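I love planners that change their minds. Give Flamard, our table-clearing stack, a fixed list of moves and it will finish the list even when a cup has wandered.
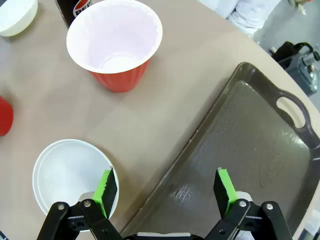 So my plea is simple: replan often, and keep the plans short. Hajar Benmoussa cut ours from 16 steps to 3 in October, and I grumbled for days. I was wrong! The logs became readable – you can see which guess went bad, and when – and new people now fix bugs before lunch. 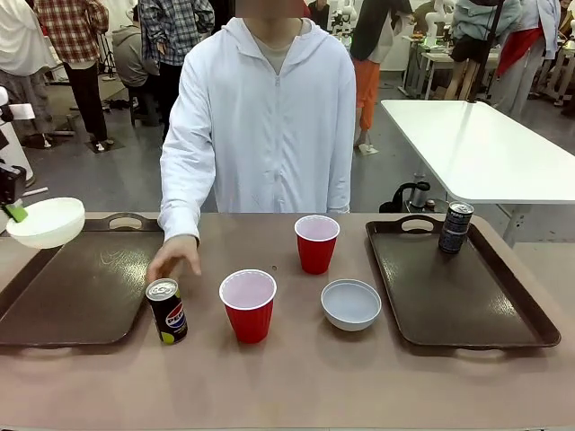 Bowl in the gripper, cups and cans still to sort.

Long plans look clever on a slide. I'd take three steps and a fresh look at the table every time.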